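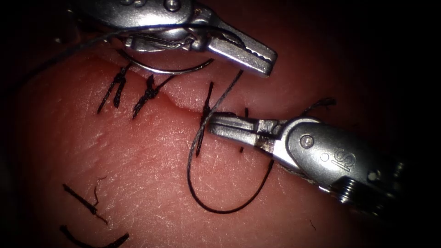

Royal Visit Walk-Through: Þórarinsdóttir Hall, Skekelness
By Esben Egilsson
24/12/2025
4 min read
Print | E-mail

Gala concert by the Rudutum choir, royal party attending. Full walk-through of the hall, forecourt and arrival route. Items are marked OK, FIX or WATCH, and my comments follow each one. I have been looking forward to this visit since the August planning day, so forgive the length!

ARRIVAL AND FORECOURT

1. Car drop-off point clear and level – OK
The new paving is lovely. I walked it in dress shoes and again in heels borrowed from the costume store, and neither pair caught on anything.

2. Red carpet fixed at both ends and at the turn – FIX
Both ends are taped well. The turn toward the steps lifts when you push it with a foot. Arnbridge has the wide tape and will redo it before the doors open. Check again after the rehearsal crowd has gone over it.

3. Steps and handrail – OK
Rail is firm all the way up. Edge strips can be seen easily under the evening lights.

4. Crowd barriers linked and feet turned inward – WATCH
We expect almost 3000 people along the harbor side, plenty of them families with flags. What a sight that will be! The barriers are linked properly, but two had their feet out in the walking lane this afternoon. Turn them in and look again just before the cars come.

5. Front spaces for wheelchair users – OK
Good view of the carpet from here, and the ground is flat. The sign needs to be higher so people at the back can find it.

6. Children with flowers – OK
Waiting spot is inside the left-hand door, out of the wind. Stems to be wrapped, pins removed. The children were wonderful at practice and the curtsies are coming along beautifully.

FOYER

7. Receiving line has room on both sides – FIX
The coat rack has to move. With it where it is now, the line bends and anyone leaving has to squeeze behind the guests of honor. Put it by the box office.

8. Christmas tree secured – OK
Tied to the wall at two heights. Cables run behind the tree and are covered. It smells fantastic.

9. Candles – FIX
Real candles are still on the guest book table. Please swap them for the battery ones in the cupboard under the stairs. They flicker very nicely and nobody's sleeve is at risk.

10. First-aid room open, lit and signed – OK
Key is with the duty medic. Couch, blankets and water are in place, and there is a clear path from the foyer and from the side door.

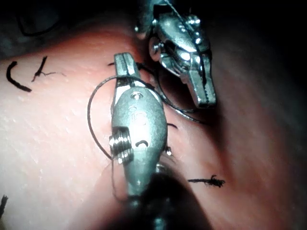

Small metal clamps with black thread.

AUDITORIUM

11. Seats fixed, aisles clear – OK
All 672 seats tried by hand. One arm in the side block was wobbly and has been tightened. No extra chairs in the aisles, please, however nicely somebody asks.

12. Royal box – WATCH
Front rail solid, carpet flat, chairs do not slide. The door sticks a little when the heating is on. A touch of wax has helped, but open and close it a few times before the party goes up. Programs and water can be set out once the final security check has been done.

13. Exit signs and aisle lights – OK
All lit with the house lights down. I sat at the back during the soundcheck to look at them and stayed longer than I needed to. The opening carol is gorgeous.

14. Choir risers – FIX
Back rail on the top step has play in it. Arnbridge to add the missing bolt. Singers stay off the top step until that is done, then six of them can go up and lean on it while we watch from below.

15. Music stands and cables – OK
Cables covered where players cross. Harp gets its own route in from stage right.

16. Everybody stands for the entrance – WATCH
Easy to forget this one on a safety list. When the whole hall gets up at once, bags end up in the aisles. Ushers to ask for bags under seats in the welcome announcement.

DEPARTURE

17. Side exit kept free as second route – OK
Door opens fully, outside light works, van parked across it last week has been moved. Salt bin is full.

18. Hold time for the audience – OK
The announcement asks guests to stay seated until the party has left the foyer. Ushers have their script and read it warmly.

19. Forecourt gritted – WATCH
Grit 45 minutes before arrival and again during the last set. The corner nearest the water freezes first.

STILL OPEN: items 2, 7, 9 and 14. Write your initials next to each on the copy at the stage door when it is done, and find me if anything looks different from what I have put here. Wishing the choir a marvelous night – they have worked so hard for it.

E. Egilsson

Print this page | E-mail this page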